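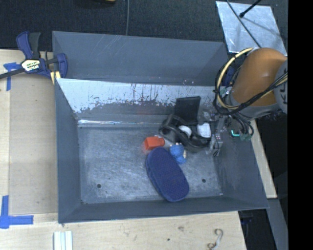 September 14, 2020

I moved out of the apartment on Ostlow Street at the end of August, after six years. I had planned to do it over a month. I did most of it in two days.

The new place is smaller. It has one closet and no storage in the basement, so a lot had to go. I started with the books, which was a mistake. I sat on the floor and read the first pages of things I hadn't opened since college, and by dinner I had filled one box. The next morning I did the kitchen and went much faster. I don't have feelings about measuring cups.

Shoes were easier than I thought too. I kept the boots, the running shoes and one decent pair for weddings. Slippers I replaced. The new floors are cold and my old ones had no soles left to speak of.

Oanh came over with her car and we made three trips to the donation center. They were only taking drop-offs until noon and the line went around the building. Everyone had the same idea this summer, I guess. We waited with the windows down and our masks on and ate the last of the crackers from my pantry.

The movers charged me $177, plus tip. They were done before lunch. The old landlord still has my deposit and says he will mail a check. He also wants $70 for a blind in the bedroom that was broken when I moved in. I have the emails from back then and I sent them to him last week. No answer yet.

A few things I would do differently: label boxes on the side instead of the top, pack sheets and a towel separately, and cancel the internet a day later than I did. I spent the last night there with no connection and no lamp, going to bed at nine.

The neighborhood is fine so far. There is a bakery two blocks over and the bus is close. Thảo lives up the hill and has already lent me a drill. I still need curtains, and I have 23 boxes left to open, most of them books.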